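Folding the Fandale Cloth

The Fandale cloth is sold on the promise that it "remembers its fold." I have owned enough linens to doubt that cloth remembers anything. The card in the packet says you can go from open cloth to neat rectangle in 5 moves, and that the creases will drop out by themselves if you hang it for a minute. The Prokmont catalog repeats this almost word for word, which makes me trust it less.

My own test has no science in it. No ironing, no spray. The gallery has no picture of the finished stack, as a stack hides everything.

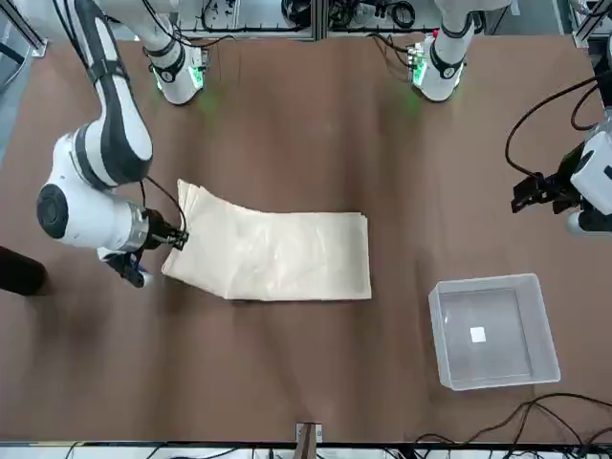
Folded long on the brown tabletop, one corner up. The right end is crisp, I'll give it that. There are still light wrinkles.

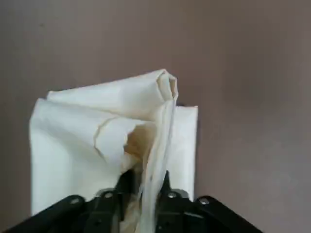 Hanging. Flat panels at the sides, a creased strip down the middle.

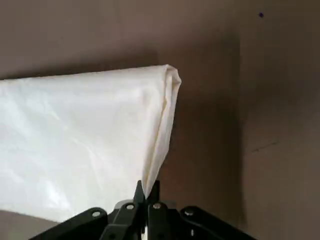 Pinched at a gathered edge. Taut along the fold, looser toward the left.

I remain unconvinced about the memory business. Any decent cloth will hold an edge if you press it flat and leave it alone, and my old Eklund napkins did that after 50 washes without a card telling me so. The 5 moves are just the usual way of folding in half and in half again, with smoothing counted as a move.

What I would like to know is how it behaves after a winter in the drawer. The Dultholm page claims 71 days with no new creases, and doesn't say how the cloth was stored or who looked at it. Mine goes in under the tablecloths, where everything gets squashed, and I'll add pictures when it comes out.

Posted 5 February 2026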